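가사 작업 자동화 시험 갤러리: 탁자 정리 편

Vorkar 작업 기록 중 탁자 정리 항목만 따로 모은 페이지다. 가정이나 매장의 잡일을 기계에 맡길 수 있는지를 작업 단위로 확인하는 것이 목적이며, 시연용으로 고른 성공 장면은 싣지 않는다. 시험 설계는 Kaede Maruyama, 판정 기준은 Jenő Szénási가 맡았다.

탁자 정리는 쉬운 작업으로 분류되기 쉽다. 물건이 평면 위에 놓여 있고 높이가 일정하며 사람이라면 별생각 없이 끝낸다. 실제 난이도는 물건의 종류가 섞이는 순간부터 올라간다. 종이 상자는 잡는 힘이 과하면 옆면이 눌리고, 펜처럼 얇은 것은 손가락 끝이 상판에 닿을 만큼 내려가야 잡힌다. 둥근 물건은 접근 방향이 조금만 어긋나도 굴러간다.
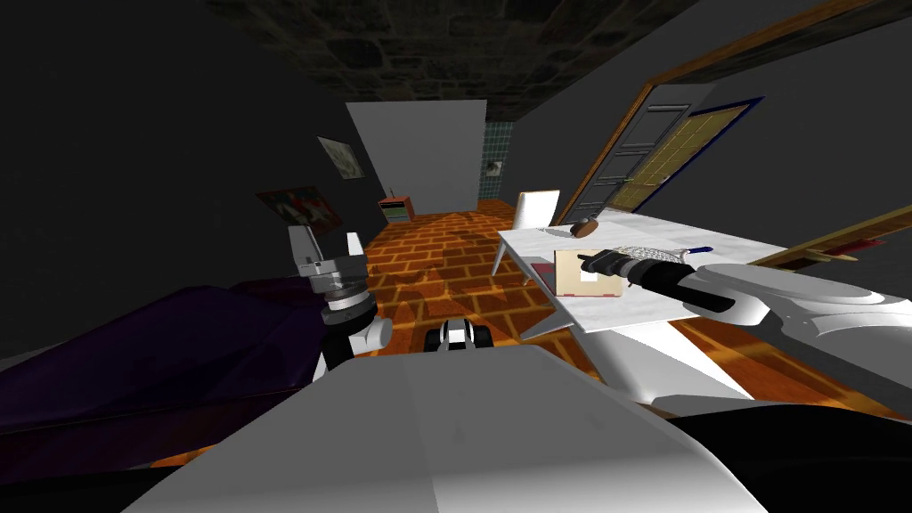

상자류의 파지는 시뮬레이션에서 1000회를 반복한 뒤 판정했다. 집어 올리는 동작만 보면 결과가 안정적이다. 문제는 내려놓는 쪽에 있다. 상자를 지정 위치에 놓았더라도 모서리가 틀어져 있으면 다음 물건이 들어갈 자리가 줄어든다. Szénási의 기준에서는 이런 경우를 미완료로 처리한다.

두 팔을 동시에 쓰는 방식은 아직 이득이 분명하지 않다. 한 팔이 작업하는 동안 다른 팔은 대기 자세를 유지하는 시간이 길고, 두 팔의 경로가 겹치면 제어기가 양쪽을 모두 감속시킨다. Abimbola Olatunji는 대기 팔에 누르기나 받치기 같은 보조 역할을 주자고 제안했으며 1월 시험부터 일부 반영되었다.

처리 시간은 탁자 하나에 거의 34분이다. 사람이 하는 일을 대체할 수준은 아니다. 다만 야간에 비어 있는 매장이라면 속도보다 무인 상태에서 멈추지 않는지가 먼저이고, Drirkstead 쪽 요구 사항도 그렇게 적혀 있다. 멈춤의 주된 원인은 파지 실패 후의 재시도 반복이다. 현재는 같은 물건에 2회 실패하면 건너뛰고 목록에 남긴다.

젖은 행주, 비닐봉지, 음식물이 남은 그릇은 시험 범위에 포함하지 않았다. 변형되는 물체는 Zsolt Farkas가 별도 항목으로 정리 중이다.

최종 수정: 4월 7일 일요일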